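Cerberg researchers report method for handling clear glassware

June 2023

Researchers at the Cerberg Institute have published a method that allows a two-armed robot to handle clear glass objects without coating or marking them first. The work was led by Dr Rajeshwari Naidu of the institute's Manipulation Laboratory, with Gilang Santoso and Thư Lưu.

Transparent objects are difficult for robots to locate. Depth sensors tend to read the surface behind the glass, and the outline of a vessel changes with the light and the colour of the bench. The new method, named Trorkov, sets depth readings aside and learns from ordinary colour video recorded while a person guides the arms through a task.

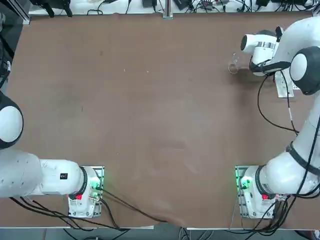

A clear glass cup in front of the right arm's gripper. Credit: Manipulation Laboratory

The team recorded 2,184 guided demonstrations, of which 1,725 were used for training. The remainder were kept aside for testing or removed after review. The set covers 39 pieces of glassware, among them cups, bowls and tubes.

Trorkov combines an overhead view of the workspace with a close view from the wrist. The overhead view directs the arm towards the object, and the wrist view takes over for the last part of the movement — the stage at which earlier systems most often failed.

“The rim is the most dependable feature of a clear vessel,” Dr Naidu said. “Bright points inside the glass move as the arm moves, and the model has to learn to give them less weight.”

The wrist view is also used when one glass object is already held and must be brought towards another.

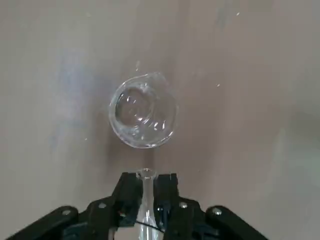 Availability and next steps

The demonstrations and training code will be released to other laboratories on request. Enquiries should be directed to Azlan Chin, research programs coordinator.

A second stage of the project, supported by the Govindasamy Fund, will examine glassware containing liquids. It will run for 2 years under the supervision of Dr Naidu and Professor Saodah Oei.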